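3.2 Le tri par couleur comme tâche de rangement

Parmi les activités de rangement que nous avons retenues, le tri des briques à emboîter est celle qui nous a le plus réjouis. Elle demande très peu de matériel et se prête pourtant à une étonnante variété de conduites ! Le principe tient en une phrase : des briques de 2 couleurs, rouge et bleu, sont éparpillées sur un plan de travail, et chaque couleur doit rejoindre une place qui lui est propre. Le protocole, repris du projet Elex, ne fixe ni l'ordre des gestes ni l'orientation finale des pièces. Une brique couchée sur le flanc ou retournée compte donc comme rangée dès lors qu'elle repose dans le bon contenant (figure 4a).
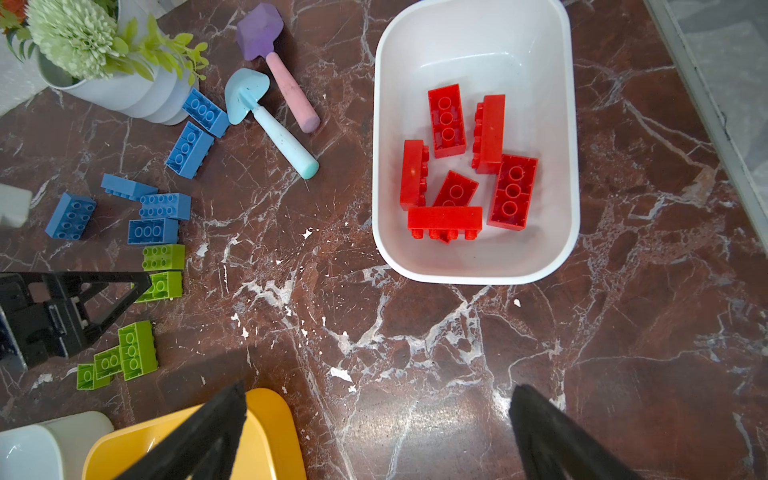

Figure 4a. Briques rouges réunies dans le bac blanc, vues de dessus ; briques bleues sur le plan de travail, à gauche. Pelles de sable et pot fleuri à proximité.

Nous tenons beaucoup aux objets qui entourent les briques. Un plan parfaitement nu donnerait une tâche plus facile à noter, mais bien éloignée de ce qu'est un coin de jeu en fin d'après-midi. Les jouets de plage et la plante artificielle jouent ici le rôle de voisins : ils n'ont pas à être rangés, mais il faut composer avec eux. Une brique bleue posée contre le pot ne s'aborde pas comme une brique isolée, et c'est précisément ce genre de situation que la grille Josten, conçue pour des surfaces dégagées, laissait de côté. 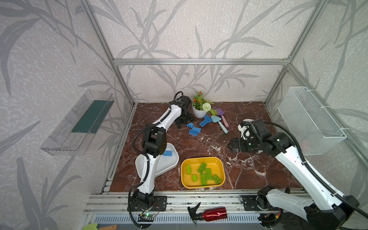 Le choix du fond mérite aussi quelques mots. Le marbre brun-rouge, parcouru de veines blanches, offre un contraste net avec le bleu et nettement plus faible avec le rouge. Cette asymétrie nous intéresse beaucoup, et nous l'avons conservée dans l'ensemble des 300 essais. Sur ce total, 155 commencent par le rouge — la couleur la moins visible sur ce fond ! — alors que nous attendions une préférence marquée pour le bleu. Jasińska rapporte une tendance comparable avec des jetons de bois. Les 40 essais menés en novembre sur un plan uni feront l'objet d'une analyse séparée.

Restait la question des briques assemblées. Nous avons décidé de les accepter telles quelles : deux briques bleues emboîtées forment une seule pièce à ranger, et leur séparation n'est ni exigée ni pénalisée (figure 4b).

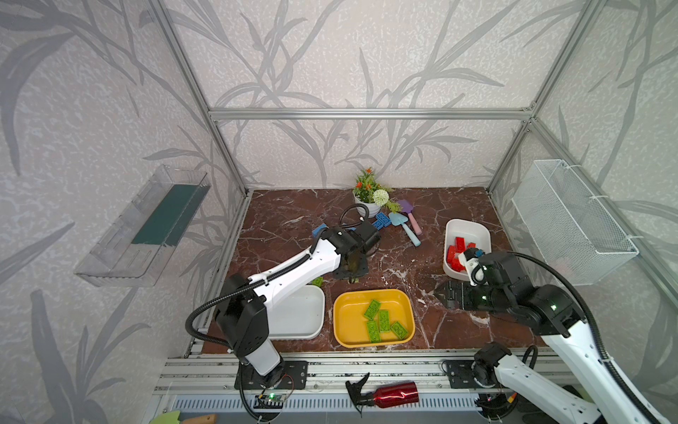 Figure 4b. Deux briques bleues assemblées à côté du pot ; à droite de la plante, râteau violet et truelle bleu clair.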